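Wedby community help — Data collection

Two hand-held grippers: many takes rejected, what to change?

Flodemov
2020-09-16

Hello all. I collect examples for a learning system with two hand-held grippers and a camera worn above the head. The task is to handle small ornaments at a round table. From 400 takes, the checking program refused 300, mostly with the message "marker lost".

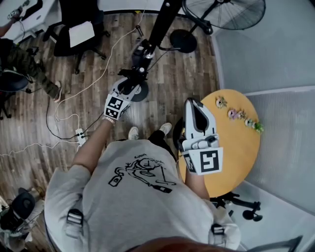 I tried slower movements and it became a little better, but then each take is too long. Must I also keep the cables and chairs away from the view? We share the room, so this is not easy.

Lavoie

I would look first at the wrists. When you turn the hand inwards, the marker gets too steep for the head camera and the program loses it, even if you can still see it well yourself. Begin every take with both grippers in front of the chest and hold them still for a moment. 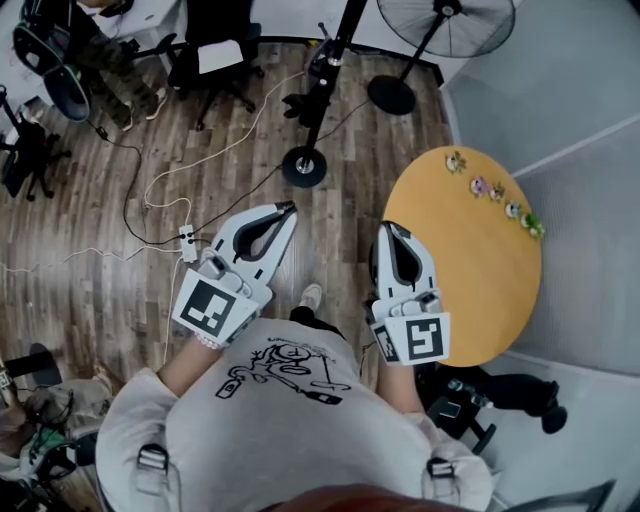
Both grippers in front of the body, table on the right

After this, turn your whole body to the table — do not only stretch the right arm. Check also what the gripper's own camera records. Ours was set too dark in July and we lost a full set of 455 takes.

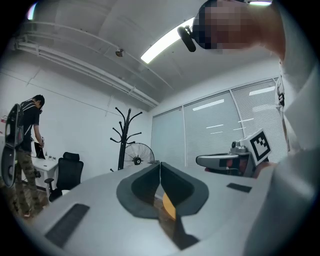
Play one take from each camera side by side before you record more. If the times do not match, the message can be the same, and slow movement will hide the fault a little.

Tuvorlow

Leave the chairs. We have 1650 takes with a messy floor and the training is fine. Did you clean the lens?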